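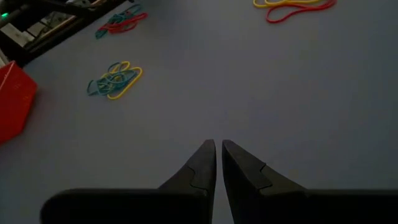 *3 min read*

If your Windows laptop keeps telling you the drive is full, or an app you downloaded last month won't open anymore, a short cleanup usually fixes it. These tips are for a normal home computer running Windows 10 or 11. You don't need to buy a cleaner program.

## Look at what is taking up space

Open **Settings > System > Storage** and let the bars finish loading. It can take a minute on an older drive. Click "Apps" and sort by size. On my own laptop an old photo editor called Skestlow was using 8 GB, and I had not opened it in over a year.

Write down anything you don't recognize and look it up before you remove it. Printer and sound software often has a strange name.

## Remove apps the right way

1. Close the app. Check the small icons near the clock too, as some keep running there.
2. Go to **Settings > Apps > Installed apps** (on Windows 10 it is **Apps & features**).
3. Click the app, then **Uninstall**.
4. Restart the computer, even if it doesn't ask.

Don't drag the program folder to the Recycle Bin. That leaves the startup entries behind and you will get an error message every morning.

## Clear the Downloads folder

Most installers are only needed once. Sort the folder by type and delete the .exe and .msi files for apps you already have. Keep any installer that came with a license key, or one you paid for and can't get again. I keep mine on a USB stick with the key in a text file next to it.

Rongrong Kong wrote in after the last version of this page to say she found 78 copies of the same Gurnis installer in there. Her browser was set to download it again every time she clicked the shortcut on her desktop.
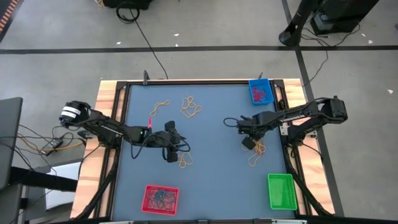

If you have the same problem, right-click the shortcut and choose **Properties**. A web address in the box means it is a link to the download page. Delete it and make a new one from the Start menu.

## Temporary files

Go back to **Storage** and open **Temporary files**. Check the box for "Temporary files" and the one for "Delivery Optimization Files." Leave "Downloads" unchecked unless you have been through that folder. Mine came to more than 900 MB the last time.

## Phone apps on a PC

If you use an emulator such as Ganov to run phone apps, remove the apps from inside the emulator first. Uninstalling the emulator by itself can leave its virtual disk in your user folder. Search for the emulator's name in File Explorer with hidden items turned on.

*Updated Jul 3, 2023. Thanks to Lakmal Mridha for the correction on Windows 10 menu names.*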